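Cómo preparar el kit de mano Liderel para embalar con plástico de burbujas

Guía de Tsutomu Takeda para usuarios nuevos

Esta guía explica los pasos que seguimos en nuestro taller para poner en marcha el kit de manos Liderel, versión 2, en tareas de embalaje ligero. El manual del fabricante es correcto, pero está pensado para agarrar piezas duras, y el plástico de burbujas se comporta de otra manera.

Lo que se necesita

Dos brazos con las manos ya montadas, el programa de control Flarnent, una mesa estable y hojas de plástico ya cortadas. Recomiendo no trabajar directamente con el rollo durante los primeros días. Mi compañera Soledad Escobedo lo intentó y perdió una mañana entera.

Paso 1. Calibrar los dedos

Encienda el sistema y espere a que termine el arranque. Abra el menú Manos, elija la mano derecha y ejecute el programa 201. Los dedos se cierran y se abren despacio. Repita con la mano izquierda. Si un dedo queda un poco doblado al final, no lo corrija con la fuerza: apague, espere un minuto y empiece otra vez.

Paso 2. Ajustar la presión

El valor de fábrica es 109, y con este valor las burbujas revientan. Nosotros bajamos hasta 74 y allí la hoja queda sujeta sin daño. Con una hoja de burbuja grande tal vez haga falta otro número, eso no lo hemos probado todavía.

Paso 3. Tomar la hoja

Una mano sostiene la hoja colgada y la otra se acerca desde abajo, con los dedos estirados. Es importante que la segunda mano llegue abierta y despacio, porque el plástico se mueve con muy poco aire.

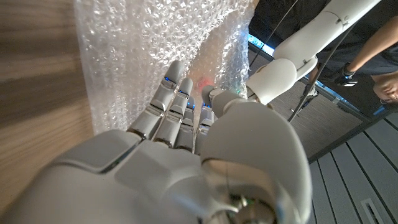 Cuando los dedos están a la altura del borde, cierre primero el pulgar y el índice, y después los otros. Si se cierran todos a la vez, la hoja se escapa hacia un lado. En Flarnent esto se llama «cierre por orden» y se activa en la segunda pestaña – en la traducción española aparece como «cierre ordenado», pero es la misma función.

Paso 4. Envolver y soltar

Apoye la hoja en la mesa, coloque el objeto encima y doble un lado. Mantenga una mano sobre el pliegue mientras la otra busca el lado contrario. Para soltar, abra los dedos a velocidad baja. El plástico se pega a veces a las puntas; un paño seco, pasado con el sistema apagado, suele ser suficiente.

Problemas frecuentes

La hoja cae antes de tiempo: suba la presión de uno en uno.

La mano no responde después de una pausa larga: repita el paso 1.

Los cables rozan el codo del brazo: cambie la guía a la posición exterior antes de continuar.

Si el kit fue comprado por medio de Prinstead, las consultas de garantía se hacen con ellos y conviene tener a mano el número de serie.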